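July, 6:40 a.m.
By the Drunstead desk

Onwood has started recording cloth-handling runs at its Drunstead shop, and the first batch is bigger than planned. The team logged 397 runs before the end of the first stretch, all of them folding or flattening small pieces of fabric. Of those, 143 were thrown out. Bad grasps mostly, plus a few where the operator stopped midway to scratch an itch and the recording kept going.

The runs are meant to train a folding system called Palance. A person drives the arms by hand from a seat next to the table, the cameras on the wrists save what the grippers see, and the software later tries to copy the motions. Simple idea, slow work. One clean run takes around 30 seconds if the cloth behaves.

Satin is the hard one. Cotton towels stay where you put them – satin slides, and the shine changes every time a fold moves, so two views of the same corner can look like two different corners. Operators have been told to pinch near a hem when they can, where the stitching gives the fingers something thicker to hold.

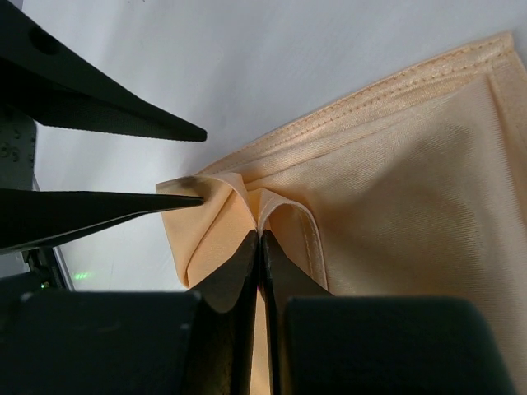
Both arms get used on nearly every run. One holds the gather, the other goes after a loose corner or keeps a flap down. Operators say the second arm is where most of the mistakes come from. Push too hard and the whole piece shifts, too light and the corner gets away.

Stained and creased pieces are staying in the set. Onwood wants the system to see worn cloth as well as new, and swapping fabric out every hour was eating up table time anyway.

Chaturvedi, the linen rental firm paying for part of the work, has asked for pillowcases next. It sent over 54 of them, mixed sizes, some with buttons. Those runs start once the labels on the current batch are checked – a job that's already behind schedule becuase the labeling tool crashed twice and lost a morning of notes.

No word yet on when Palance will be tried on its own, without a person at the controls. Onwood would only say that the next round of recording will be longer, and that it is looking for more operators for the evening shift. Training is paid and takes two days. No robot experience needed, steady hands prefered.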